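Clumomton shop bets on pumpkins in January

2023-01-24 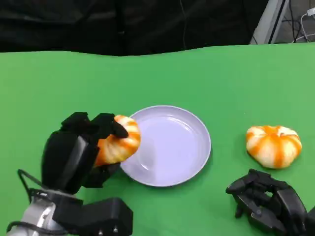 Korommont, the housewares shop in Clumomton, says small striped pumpkins can sell all year. It has priced its new table set at $265, a lot to ask for pale plates and a few orange-and-white gourds the size of a fist.

The set, called Wollora, is meant to be laid out on a plain, bright green table. The shop says the color makes the orange "feel fresh." Shoppers may wonder whether it just feels like leftover Halloween.

Korommont says 1,016 people have signed up to hear when the sets go on sale. Signing up is free, and the shop would not say how many of them had put down a deposit. A spring set from the same shop, sold under the name Tuncer, was marked down by June.

There is also the matter of keeping the things. The shop's leaflet says the pumpkins should last 11 weeks indoors, but it does not say at what temperature, and it offers no refund if one goes soft sooner. Replacements are sold separately.

The sets go on sale next month. Plates can be bought on their own.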